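Plesard Teaching Table
Home | Sessions | What to Bring | FAQ | Contact

Frequently Asked Questions

Hello and welcome! These are the things people write in to ask before their first session of teaching a robot by hand or by remote control, and I've tried to answer them the way I would if you were standing next to me with a cup of tea.

Our kitchen work, from the gripper and from beside the table: 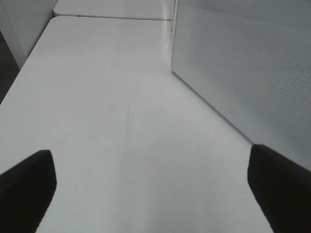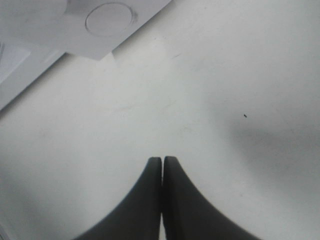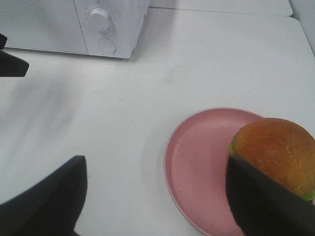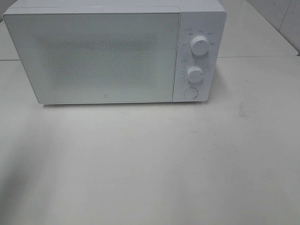 Do I need to know anything about robots before I come?

Not a thing. If you can pick up a sandwich without squashing it, you already have the skill we're after, and the rest is getting used to doing it through a set of handles. Khanyisile Swanepoel had never touched a controller before March, and she now runs most of our Sunday sessions (and is far more patient than I am).

What's the difference between teaching by hand and by remote?

By hand, you take hold of the arm itself and walk it through the motion, a bit like guiding a child's hand with a pencil. By remote, you sit at the handles and the arm copies you. Most people find the first one easier and the second one more fun! We do the first 10 tries by hand and then switch you over, though if you take to the handles right away we won't hold you back.

Why do you use toy food?

It keeps its shape, it doesn't drip, and we can use the same piece all week. A real burger would be a different burger after two or three grabs.

I keep closing the fingers too early. Help!

Everybody does this, me included. Bring the fingers down first, stop, take a breath, and only then close them. Lingyun Dong likes to say "down" and "close" out loud as she goes, and I've picked up the habit myself, to the amusement of my family.

Does a bad try ruin things?

No, please don't worry. Tell whoever is sitting with you and they'll mark it so it can be looked at later. A slow, slightly wobbly try where you got there in the end is often perfectly usable, so don't throw one out yourself.

How long is a session?

Plan on 80 minutes, with a break in the middle. Your shoulders will want the break even if you don't.

Can my teenager join in?

Yes, from age 14, with a grown-up in the room. They tend to be better at the remote handles than the rest of us.

Who do I write to if my question isn't here?

Jacobus Steyn answers the mail for bookings, and I get everything else. Use the Contact link and one of us will write back, usually by the next morning.

Share this page | 14 shares | 10 comments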